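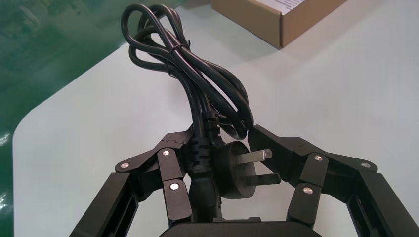

Power cord held in the gripper, January 2022

Arnilside Shared Workshop — two-arm build group
Minutes of the monthly meeting

Chair: Settimio Sanna. Apologies received from the Prelon bench.

1. Minutes of the last meeting
Agreed, with one correction: the spare finger links were paid for by the group and not by Sutherland.

2. Progress on the arms
Settimio reported on the cable work. Coiled leads held with a twist tie are now the standard test piece, as stiff and slack cable behave very differently in the fingers. Of the 43 attempts logged since the last meeting, most of the failures were put down to the grip closing too low on the bundle. The finger links are to be checked for play and the screws tightened before the next session.

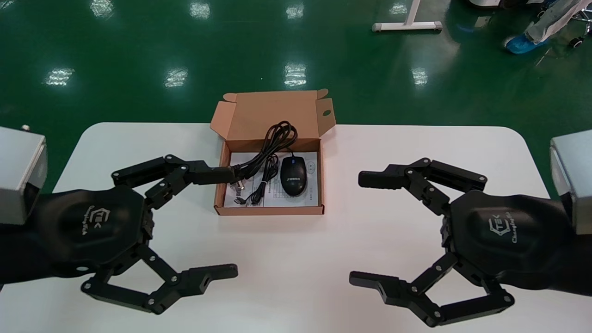
Photo: Arnilside build group

3. Unpacking task
The mouse in its cardboard box, with the instruction sheet under it, was agreed as the next task. Members discussed whether the lid should start open or closed. Open for now — closed lids to be looked at again once both arms share one clock.

4. Software
Wuludell branch to be merged after two clean runs. Sutherland to keep the old version on the second machine.

5. Spending
Four replacement fingertips approved. A quote for longer arm cables is still awaited.

6. Any other business
Shoe covers are running low and will be reordered. Bench booking sheet to go back on the door.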